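Robotics club heads to Horadau with a sorting robot it trained on screen

The Tveit High School robotics club is going to the Horadau Student Robotics Challenge this October, and for the first time it will enter the simulation division, where every team works with the same virtual robot arm and the only thing that differs is the code.

Students have been at it after school every Friday since classes started, and the computer lab has never been so loud! The task sounds easy enough: pick up small colored blocks from a table and put them in a tray. Then the rules get going. The blocks land in a new spot every round, the tray can be turned a little, and the arm has to work it all out by itself from a camera view looking straight down.

The club calls its program Funano, a name that started as a typo in somebody's file and stuck. The first version could find a block just fine but kept closing its fingers too early and pushing the thing across the table. The second version held on beautifully and let go in the wrong place. By the end of September the team had a version that could string a pickup and a drop together, and there was a cheer you could hear from the gym.
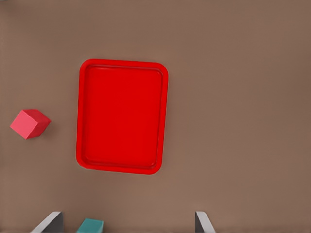 A view from the club's simulator, with the gripper open, a teal block between its fingers and the red tray still empty.

Each practice run is scored by the simulator, so students can try an idea, let it play through 300 rounds and come back from the snack machine to see how it did. Last week's best set finished with 84 percent of the blocks in the tray, a club record. Most of the misses came when a block started out close to the tray's rim, where the fingers have very little room to get down on either side. Fixing that is job number one before the trip.

Nine students are on the travel team, and more than half of them had never written a line of code before last year. They split the work between them: one group handles finding the blocks, another plans how the arm moves, and a third runs the tests and keeps the logbook, a fat green binder that the judges will read as part of the score. (Neat handwriting is suddenly a very popular skill.)

Travel is covered too. A $3,000 grant from Skusa, the machine shop out on the county road, pays for the bus, the entry fee and two new lab computers that cut the waiting time between test runs way down. The old ones have gone to the middle school club, which is already asking for a copy of the practice task.

Families and classmates can see Funano in action at an open practice this Friday at 4 p.m. in the computer lab. Visitors will get to choose where the blocks start, and the team would love some really mean placements. New members are welcome all year, with no experience needed.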